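Forum Maintenance automatisée – Salles informatiques et baies
Sujet : Règles applicables à l'extraction et à l'insertion de disques par bras robotisé
13 réponses – Page 1

D.Frota
Modératrice
Bonjour à toutes et à tous,
Le groupe de travail Joltham doit remettre en août la version révisée de sa consigne interne relative à la manipulation des supports de stockage par bras robotisé. Le point 5 du projet est rédigé comme suit : « Toute insertion est précédée d'une vérification de l'alignement du chariot et de la glissière. En cas de dépassement du seuil d'effort, le mouvement est interrompu et la reprise est soumise à l'accord d'un opérateur habilité. » Les remarques sont attendues dans ce fil.
Daiane Frota

szucs_l
Membre
Madame,
Je souscris au principe, mais la rédaction me paraît insuffisante. Le texte ne précise pas si le seuil est fixé par modèle de chariot ou par châssis. Sur notre site, nous exploitons 17 références de châssis et les efforts d'insertion diffèrent sensiblement de l'une à l'autre. Un seuil unique conduirait soit à des arrêts intempestifs, soit à une protection illusoire.
Lajos Szűcs

Grorka
Membre
Je ne partage pas cet avis. Un seuil par châssis suppose une table de paramètres tenue à jour, et l'expérience montre que ces tables ne le sont pas. Je préfère une valeur unique, prudente, quitte à accepter quelques arrêts supplémentaires.

szucs_l
Membre
La tenue à jour d'une table relève de la gestion documentaire, qui fait déjà l'objet du point 2. On ne peut renoncer à une exigence technique au motif qu'une autre exigence serait mal appliquée.

Jakab
Membre
Une observation sur un autre aspect. Le projet ne dit rien des câbles. Il conviendrait d'ajouter que les cordons réseau et d'alimentation situés à proximité de la baie sont regroupés et maintenus hors du volume de travail du bras avant toute mise en mouvement. Chez Trekora, cette disposition figure dans la fiche de préparation du poste et doit être visée par l'opérateur.

Grorka
Membre
D'accord sur les câbles. Le visa me semble en revanche excessif pour une intervention courante.

D.Frota
Modératrice
La remarque de Jakab est retenue. La question du visa sera tranchée séparément.
Concernant le seuil, je propose une rédaction intermédiaire : valeur prudente par défaut, dérogation possible par châssis sur présentation d'un relevé d'essais. Le relevé porterait au minimum sur 5 cycles complets d'insertion et d'extraction.

szucs_l
Membre
Cette rédaction me convient. Je demande toutefois que soit traité le cas du chariot engagé en biais. Lorsque le disque n'est que partiellement dans son logement, l'effort mesuré à la pince reste parfois inférieur au seuil alors que le guidage est déjà sollicité de travers. 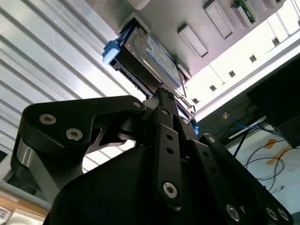
Le contrôle d'effort doit donc être complété par un contrôle d'orientation, effectué avant la poussée finale. Je propose l'ajout suivant : « L'orientation du chariot est vérifiée par caméra ou par capteur. Tout écart supérieur à la tolérance déclarée entraîne le retrait complet et une nouvelle présentation. »

Grorka
Membre
Le retrait complet n'est pas toujours souhaitable. Sur certains logements, une correction sur place sollicite moins le connecteur qu'une seconde présentation. J'écrirais « le retrait ou la correction, selon la procédure du châssis ».

Jakab
Membre
Formulation trop ouverte à mon sens. Un auditeur ne pourra rien vérifier si les deux conduites sont admises sans critère.

D.Frota
Modératrice
Je note le désaccord. Les deux variantes seront soumises au groupe entre crochets, avec les arguments de chacun. Merci de me transmettre vos relevés d'essais en message privé, en indiquant la référence du châssis et celle de la pince utilisée.

szucs_l
Membre
Bien reçu. Les nôtres portent sur des chariots à poignée uniquement – je le préciserai en tête du document.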